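Library Coursework Archive Submissions Contact

Student Work > Consumer Studies > Reports > Food Waste in Shared Housing

Household Food Waste in Shared Student Housing
Project report by Bheki Nkuna and Anel Mabuza
October 2022

1. Purpose

The purpose of this project was to examine how food comes to be discarded in shared student housing, and whether simple changes to shopping and labelling could reduce the amount. The study was carried out at Perkwood, a residence in which kitchens are shared between small groups of students. Participation was by written consent and no resident was named in the records.

2. Method

Eleven kitchens took part. Residents were asked to write down every item of food thrown away, its weight in grams, and the main reason for disposal. Kitchen scales and printed record sheets were supplied at the start. Liquids, tea leaves and peelings were excluded. A first period of recording was held in February under normal conditions. In the second period, residents agreed a shared shopping list and wrote the date of opening on every packet and jar.

Over both periods, 432 entries were received. Of these, 316 gave a clear reason for disposal and were used in the analysis. The remaining entries were kept but are not discussed further.

3. Findings

Bread, salad leaves and cooked rice were the items most often recorded. The reason most often given was that the food had passed its date, followed by the cooking of portions that were too large. Several residents bought the same item as a housemate on the same day, and neither finished it.

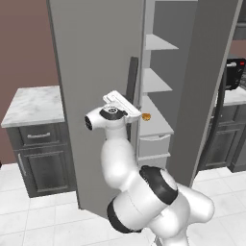
Why was bread discarded so often? Most loaves were sold in sizes meant for a family, and a resident living on a separate budget could seldom finish one before it went stale.

The heaviest single entry was 1249 grams of stew, prepared for a birthday meal and not eaten. It was retained in the results, although it raised the total for that kitchen considerably.

In the second period, fewer duplicate purchases were recorded. Date labels were used well at first and less often towards the end. Residents who cooked together at least once a week reported the smallest amounts of waste in both periods.

4. Limitations

The records depended on the honesty and patience of residents. Some sheets were completed from memory. The two periods also fell in different parts of the teaching year, when eating habits may differ.

5. Recommendations

It is recommended that a shared shopping list be displayed in each kitchen, that half loaves be bought where available, and that one shared meal be arranged each week. A further study should weigh food on purchase as well as on disposal.

3 comments 11 shares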